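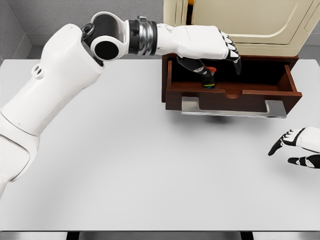

Drawer Retrieval in Simulation: Effect of Approach Angle on Grasp Success
Project report, Robotics Laboratory II, Govthorpe

1. Task
The robot must take a small object out of an open drawer without touching the drawer walls. The drawer is narrow compared with the hand, so the thumb and fingers have to enter over the front panel or from one side. All work was done in the Sangate simulator using the two-armed humanoid model. Only the arm nearer the object makes the grasp.

2. Method
We trained a policy by imitation on 308 teleoperated demonstrations. The object position was changed at the start of each one. Two versions were compared. Version A leaves the wrist angle free. Version B adds a penalty when the palm tilts past a fixed limit, following the cost term in the Bognár course notes. Each version was run for 40 trials at each of 4 object positions: front left, front right, back left and back right.

3. Results
Version B did better at both back positions. Version A often closed its fingers on the rim of the drawer before the thumb reached the object. At the front positions the difference was too small to report as an effect.

4. Limits
Contact friction was left at the Fomano default and never tuned. Drawer opening was scripted, so errors from a partly open drawer are missing from the results. Trials that hit the time limit were scored as failures even if the object was held.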